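Clisthorpe Short Film Festival - Projection and Screening Log
Ticket 43: sound drifts out of sync on the Vokley print transfer
Status: closed
Opened: Oct 20, 2001

Problem as reported

The animation block played in the small house this afternoon and the sound was late on the third title, Fastari. It starts fine. By the time the two sisters are arguing on the stairs you can see mouths closing before the words land, and at the big door slam near the end the slam comes well after the door. Everything before and after it in the block played perfectly.

I love this film and I want it seen properly! It's up for the jury prize and the jury screening is tomorrow night, so this goes to the top of the list.

Setup in the small house

Tape deck A into the Amano projector, sound out of the deck into the mixer and from there to the house speakers. Same cables as last year. Fastari came to us on tape from Vokley, the distributor, with a running time of 17 minutes on the label.

First pass

Ran Fastari alone from the top with the house empty. Same drift. Clean at the opening titles, a touch soft at the four minute mark, plainly wrong by the stairs. So it has nothing to do with where it sits in the block, and I can stop glaring at the changeover.

Swapped to deck B. Same drift, in the same places. I was so sure it was going to be deck A, which has been making a noise since the September previews. Sorry, deck A.

Swapped the audio leads anyway (the left one had a bent pin, now in the bin). No change.

Second pass

Took the mixer out completely and listened on headphones straight from the deck. Still late. That rules out the house sound from end to end, and it was a real pleasure to rule it out, because rewiring that rack the night before a jury screening is nobody's idea of fun.

Next I put a small monitor beside the deck so I could watch the picture without the projector in the chain. The Amano adds a tiny delay of its own and I wanted to know how much. The answer is hardly any, and it goes the other way: a slow picture would make the sound early. On the monitor the sound was late by a hair more than on the big screen. Good to know for the future, and I've written it on the card taped inside the booth door.

So it's on the tape. A fixed delay would be easy to live with, we could just nudge it. A drift that grows is a speed problem, where picture and sound were laid down at slightly different rates.
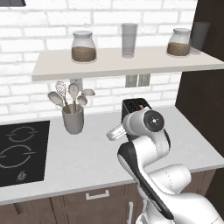 Vokley's technical desk called back within the hour. They asked whether we had timed the gap at two separate points, and said that if the second gap was bigger in proportion to the running time, we had one of the early transfers, made before they caught a fault in the sound dub. They also asked us to read out the number on the spine of the cassette.

I hadn't timed it with a watch, only by ear, so back I went. At the kettle whistle the gap is 11 frames. At the door slam it's 17. I laid those against the minutes on the counter and they line up beautifully, a straight line back to zero at the first title card. It's so satisfying when a fault behaves like that.

Spine number is 38. Vokley confirmed that is in the bad batch. They were very decent about it and offered a fresh tape, but the courier they use can't get one to Clisthorpe before the day after the jury sits.

What we tried for the jury screening

Idea one: play the picture from the tape and the sound from a separate copy, with someone riding the speed by hand. Tried it twice. The first go was all right for a couple of minutes and then I chased it into a ditch. The second go was worse. I would not do this in front of an audience.

Idea two: split the film at quiet places and reset the sound at each one. There are long silent stretches in Fastari (the snow, the empty hallway, the whole business with the cat) and you could slip a correction into any of them without a soul noticing. It would work, but it means making a new copy of somebody else's film, and I wasn't going to do that without a yes from the filmmakers.

Idea three, and I should have started here: ask if a film print exists. Vokley checked and it does! It was sitting at the Clisthorpe Arts Center from a members' show and hadn't gone back yet. That is a short drive from our booth.

Fix

Picked up the print this evening and inspected it on the bench. Two old splices in the head leader, both sound. One scuffed patch in the tail, past the end credits. Cleaned it, built it up for the projector in the main house and ran it right through with the lights down.

Sync is dead on from first frame to last. The slam is so good! It also looks wonderful, by the way, with far more in the shadows than the tape ever showed, and the blues in the snow section are a different thing altogether.

Changes to the program

The jury screening of Fastari moves to the main house. The rest of the animation block stays where it is, on tape. Front of house has the new running order and the door signs need redoing.

To do

Send tape 38 back to Vokley with a note of the two timings.
Return the print after the awards.
Order audio leads, two pairs.
Get someone to look at deck A, which is innocent of this but still making the noise.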